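# Clear acrylic boxes: questions we keep getting

Noreen Virk has answered most of these by email at one time or another. She buys display and storage pieces for the Odasside shop and doesn't much like acrylic, so take the enthusiasm level as given. 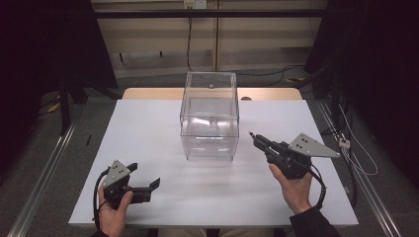

## Do I need a clear box at all?

Probably less than you think. People buy them because a shelf in a catalog looked calm, and the shelf looked calm because it had three things on it. Put your own pile of chargers and batteries in a clear box and you have a pile of chargers and batteries with walls. If you want to hide a mess, buy a box you can't see through. We sell those too, and they cost less.

Where clear does earn its money is when you keep forgetting what you own. Craft supplies, spare keys, tea. That sort of thing.

## Open top or lid?

Open, for anything you touch every day. Lids get taken off in the first week and live behind the box forever. The one case for a lid is dust, and I'd ask how long the contents are going to sit there. If the answer is "until March," maybe they belong in a closet.

## Why does mine look cloudy when the one in the shop looked perfect?

Paper towels, usually. They leave hairline scratches, and so does dusting it dry. Rinse the grit off first, then use a soft cloth, lukewarm water and a drop of dish soap. Skip the ammonia glass cleaner, whatever your aunt says. It can leave the surface hazy or crack it, and you can't wash that out.

## Do the scratch removers work?

On light scratches, a bit. The Dradano polish is the one customers ask for, and I've tried it on two boxes. One came out better. The other came out with a smooth, shiny, slightly warped-looking patch that I noticed more than I had noticed the scratch. If you can catch it with a fingernail, leave it alone.

## Is acrylic as good as glass?

It's lighter and it won't shatter all over the floor the way glass does. It also scratches if you look at it wrong, and it builds up static, so dust and pet hair walk right over to it. Anyone who tells you it's "maintenance free" is selling it. (We are selling it. It isn't.)

## What should it stand on?

A white surface is the usual advice, and I'll admit it works, mostly because the table shows through and the box more or less goes away. On pale wood you see the grain through the bottom, which some people like. On anything dark you'll see every fingerprint and crumb.

Keep it back from the front edge. An empty box is easy to knock off because you stop seeing it.

## Will it reflect the light?

Yes, always. The front and side panels will pick up a window or a lamp, and the fancy "low glare" ones we had in from Ghasemi were only a little better. Turn the box a few degrees before you spend extra.

## How much weight can it hold?

The supplier's sheet for the Clollden cube gives a number. I wouldn't plan my life around it. The glued seams are what fail, and they fail sooner if you carry the box by one wall. Lift from underneath, with both hands. Books are a bad idea.

## Can I stack them?

Open ones, no. They slide, and the bottom of one scuffs the rim of the next.

## Is the expensive one worth it?

Look at the corners. Clean seams with no bubbles and edges that don't feel sharp are what you're paying for. Thicker walls help on a big box and do very little on a small one. Past that point I think you're paying for the carton it comes in.

## Can I send it back if I don't like it?

Within 5 weeks, unscratched, with the protective film still on. If you've peeled the film we'll look at it case by case, and we do look closely.

Last updated December 30, 2023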